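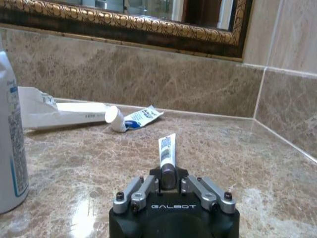 Wrist view: gripper, small white tube, toothpaste and carton on the counter.

Brakham bathroom unit, pre-purchase safety check
For the Plelter equipment budget, February

1. Finger linkages and outer bolts
Check both sides before each run. Comment: add a spare set of fingertips to the order.

2. Pinch points
Keep hands off the counter while the arms are powered. Comment: warning labels, pack of 6, to be costed.
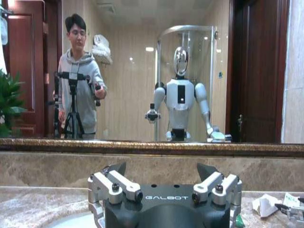
Gripper at the backsplash, with operator and robot reflected in the mirror.

3. Operator position
Handheld control carried at all times. Clear path to the door. Comment: Balogh to quote for a second control.

4. Cables
Black cables are lying beside the left arm. Comment: ACTION. Cable cover needed, allow 4 metres.

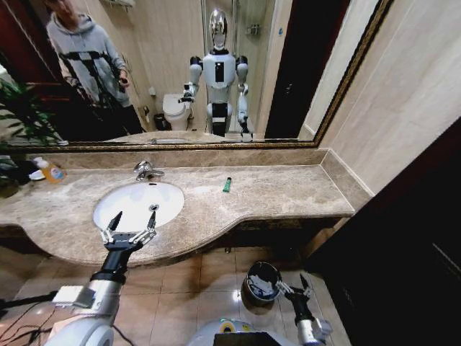
The bin should be moved before the right arm is lowered. Same rule for the Bralstead site.

5. Water and sink
Tap shut off before the arms go over the basin. Comment: splash covers for both wrists, 1,513 for the set, not yet approved.

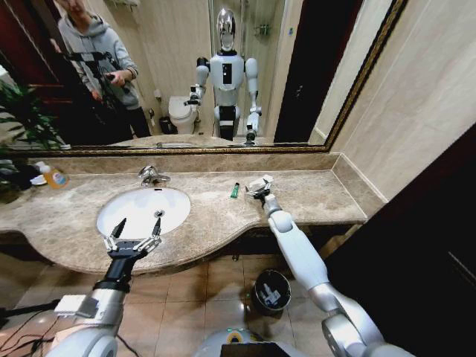
6. Small items
Lighters and spray cans to be kept off the counter. Comment: ask for a lidded box.

Items 3, 4 and 5 stay open. Prices due Friday.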